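From: Irena Szulc
To: gripper-users list
Date: 20 January 2023
Subject: Re: Re: fingers keep closing after stop (thin clear boxes)

Hello all,

thank you to everyone who wrote to me, on the list and in private. I answer to the whole list, so the others with the same tool can find it later in the archive. First I quote the message from the Clevetent side again, because my answers follow its order.

> Irena, before you blame the firmware, please check three things.
>
> 1. Does the tool continue to close when you release the trigger, or
> does it only fail to open? For the person holding it this feels the
> same, but in the log it is very different.
>
> 2. Which pads do you have? The older pads get hard with age and then
> the force reading comes too late. We had this on two sets.
>
> 3. Did you change the force limit after calibration? On Prondier
> tools the limit is stored in the hand unit and also in the
> recording software. If the two do not agree, the last one that
> started wins. The manual says nothing about this.
>
> Also, please stop putting your fingers near it until you know. I mean
> this seriously. The motor is small but the lever is long.
>
> Mihăilă

To point 1. It continues to close. I was not sure when I wrote the first time, because I looked only at the object and not at the numbers. Now I have read the log of the bad session line by line. At sample 1329 the trigger is released. The width should stay constant from there, but it becomes smaller for 5 more samples and then it stops. On a hard object you would never notice it. On a thin plastic box you hear a crack.

It happened to us with two boxes. The first one broke along an edge and I thought it was a bad box. The second one broke in the same place, and a small piece flew on the floor near my colleague's foot. She was not hurt. She also did not wear glasses, and after this we have a rule that glasses are on before the tool is switched on. I wrote it on paper and put it on the door, in two languages.

To point 2. Our pads are the dark blue rubbery ones, one on each finger, and I believe they are still good. I pressed them with a fingernail and they come back at once. I compared with a new pair from the drawer and I could not feel a difference. If somebody has a better test than a fingernail, please write it. I have no instrument for hardness here.

To point 3. Here I must apologize to the firmware people, because Mihăilă was right and I was wrong. The limit in the hand unit was 5 newtons, as I set it in June. The limit in the recording software was still at the factory value. We always start the hand unit first and the software second, so the factory value won every time, and in all these months we never worked with the low limit. We did not see it because most of our objects are metal tins, cartons and similar things, and they don't complain.

But this does not explain everything. A wrong limit explains why the force is too high. It does not explain why the fingers move after the trigger is released. I think there are two faults, one on top of the other, and the first one only made the second one visible.

So I did a small test. I set both limits to the same low value, and I made 100 grasps of the same empty clear box, always from the same side, always with a slow release. No box broke. But in the log the late closing is still there in 5 of the 100 grasps. The force stays low, so the plastic only bends a little and comes back. If I hold my hand between the fingers I would probably feel nothing bad. I did not try it and I ask you not to try it either.
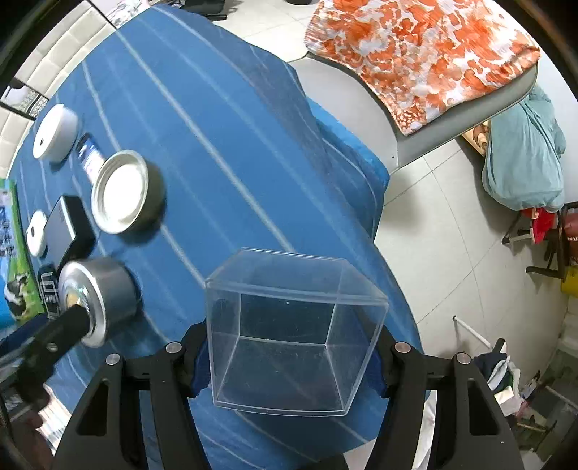 What the 5 bad grasps have in common, I can't say for certain. In all of them the trigger was released in a moment when the software was writing a file to disk. It may be that the stop message waits in the queue and the motor executes the old command a little longer. I am not a programmer, so please take this only as a guess. If it is correct, then a faster disk would hide the fault and not repair it, and I would not like this solution.

What we do now, until there is a fix:

- Both limits are set by hand before each session, and a second person reads the two values aloud.
- The software starts first and the hand unit second, so the value from the hand unit wins.
- Thin plastic and glass only with protective glasses on.
- Clear boxes with a visible crack go directly to the bin, also when they still stand well.
- No fingers between the fingers. (I am sorry, in English it is the same word.)

I have the full log and the 100 test grasps as one archive, 500 megabytes. It is too large for the list, but I can put it on our server for anyone who asks. The person from Hodivby who wrote to me about a similar problem on the older hand unit: could you please look if your width also changes after the release? You only need two columns, trigger and width. If you have it too, then it is not our cable, and I can stop changing cables.

One more question to Mihăilă. You wrote that the last one that started wins. Is this also true when the software crashes and starts again by itself in the middle of a session? Ours does this sometimes. In that case the order in my list above does not protect us, and I would need to write it differently on the door.

With kind regards,
Irena Szulc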